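Week nine of the build in the shared workshop on Thursday night. Divya Amin still says Dumstead will be filing our paperwork by the end of May. I have my doubts, so I'm writing it all down as we go.

The job sounds like nothing. Binder on the cabinet, binder on the shelf. I could do it half asleep. We've put $519 of our own money into getting a machine to do it, and that's before Ramiro's "small order" of spare motors.

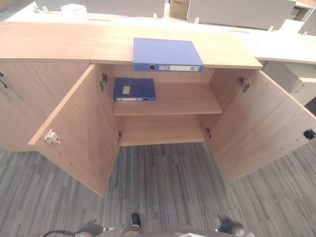

Blue binder on top, box file on the shelf, doors open.

My main gripe is with how people talk about these builds. You get a sped-up clip, some music, and "fully autonomous" in big letters. How many tries? Who opened the doors? Ask that and it goes quiet.

So I've asked for one rule – every try gets logged, good or bad. Senad wanted to skip the ones where "it was obviously the Wi-Fi." No, Senad.

Grip is the part I trust least. Flat, smooth covers are a pain for fingers like these. Natanael swears by softer pads. Maybe. I want to see 300 picks in the log before I believe any of it.

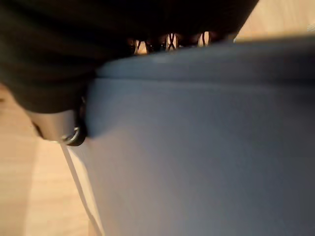 Would more cameras fix it?

They'd help with lining up the fingers, but a camera can't tell you how hard you're squeezing. I'd spend the money on force sensing first.

Also not sold on Koster, the planner Rajeshwari likes. It's nice code, and it takes about 2 minutes to think over a move my nephew would make without looking up from his phone.
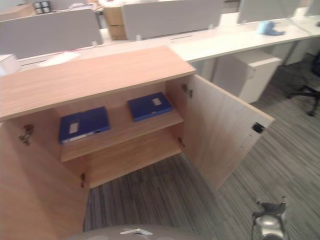
Two dark blue binders on the shelf, bottom half bare.

Still, I'll be back next week. Somebody has to keep the log, and I don't trust Ramiro with the pen.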